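Flurnum Bench Cell Rules Pack

Product code 3557. Supplied by Pekusholm. In stock.

The Flurnum Bench Cell Rules Pack is a printed set of working rules for small robot arms used on open tables. It covers arms fitted with a two-finger gripper and handling everyday items such as leads, boxes and bags. It comes as a spiral-bound book, a wall sheet and a pad of daily check forms.

The pack was written by Wiebke Stüber and checked on the bench by Müzeyyen Taşdemir at our Drindgate workshop. It is meant to be used next to your own risk assessment and the arm maker's manual. It does not replace either of them.

What the book covers

Setting out the table
Mark the reach of the arm on the table top before the first run. Bags and coats stay outside the mark. Small loose parts are picked up between tasks, including clear plastic pieces, which are hard to spot on a pale surface.

Cables on the arm
Gripper cables should run close to the wrist, with enough slack for a full turn. Check for rubbing at every bracket. Replace ties that have gone stiff.

Mains items as workpieces
This section is the longest in the book. A power strip with a long lead is awkward to handle: the body is rigid, the lead is not, and loops can catch on a finger or under the strip. Lit switches and socket indicators must be treated as a sign that the item may be live. Unless the task calls for power, unplug at the wall and keep the plug in sight of the operator. Start with the fingers clear of the surface and bring them down at reduced speed.
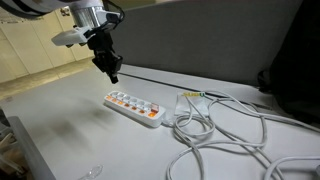 Stopping and handing over
Who may restart the arm, what has to be checked first, and what goes on the form. The stop button must be within reach of the person watching the table, who does no other job during the run.

In the box
Rules book, A5, second edition
Wall sheet, A2, laminated
2 pads of daily check forms
8 adhesive corner marks for the table

Fitting and use
Corner marks stick to smooth, clean, dry surfaces. Wipe the table first and leave the marks overnight before cleaning over them. They can be lifted with a plastic scraper.

Related items
Minami floor marking tape, yellow, product code 3100
Spare check forms, single pad

Orders placed before noon go out the same day, except Wednesday, when the packing room is closed.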